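Progress report to the Odard Fund, second period
Prepared by Slamet Tuhumury, Sistdale Community Kitchen, 26/01/2024

You asked for a shorter report this time. The last one ran to several pages on the subject of lentils, and I have taken the hint.

## Where we are

The grant pays for a weekly cookery course for people who have ended up feeding themselves, or somebody else, without ever having been shown how. We promised you 30 places. We have filled 34, as four people turned up on the first evening without booking and had brought their own aprons, and I am not made of stone.

Attendance has held up better than I feared. Soup week was full. Pastry week was over-full. Offal week was quieter, and I have agreed with the other tutors that we won't be running offal week again, whatever I said in the application about "the whole animal".

## What we have cooked

The plan in the application was a steady climb from boiled eggs to a roast dinner. In practice the group wanted bread in the second week and would not be talked out of it. We moved bread forward, pushed white sauce back, and nobody has asked where white sauce went.

The squash bake has been the hit of the course. It is onions, tinned tomatoes, black beans and roast squash with a cornmeal crust, it costs very little, and it forgives almost anything. One table left out the beans. Another put in the beans meant for both tables. Both dishes were eaten to the corners.

Breakfast baking was harder. Laminated dough wants a cold room and patience, and we had the heating we had. The first batch of croissants leaked a good deal of butter on to the oven floor, and the smell stayed with us through fish week. The second batch had layers. I have put this down as an outcome.
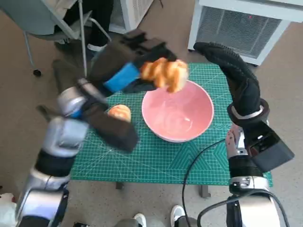
## Recipe cards

There are 47 cards written and tested, against a target that I set too low and will not draw attention to. Each one has been cooked by somebody who had never made the dish before, following the card and nothing else. This is a humbling way to find out that you wrote "cook until done" three times on one side of paper.

Changes made after testing:

- "Season to taste" now gives a starting amount of salt.
- Oven temperatures are in Celsius and gas mark, both in large print.
- "A knob of butter" has gone. Opinions on the size of a knob ranged from a hazelnut to a bar of soap.
- The dumpling card says to leave the lid on. It then says it again.

The sweet bakes still need proper serving notes, and the pastry cards are with Majimbun for printing.

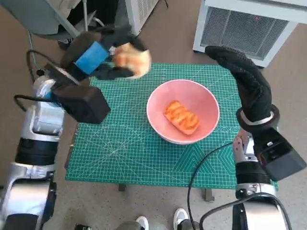
*A pastry in the pink bowl.*

## Money

We are slightly under on ingredients and slightly over on equipment. The overspend is 2 stockpots, bought after the old ones were lent to the Hindivance lunch club and came back as one stockpot and a lid. I would like to move the ingredients saving across to cover it, if you are content with that. Receipts are attached, including the one with turmeric on it, which is still readable if you tilt it.

## Still to do

White sauce. A session on leftovers, which people keep asking for, and one on knives, which they don't ask for and plainly need. The course finishes in June with a shared supper cooked by the group, and you are warmly invited. There will be squash bake. Please let me know about anything you can't eat, and whether the transfer for the stockpots is all right, before I order the flour for next month.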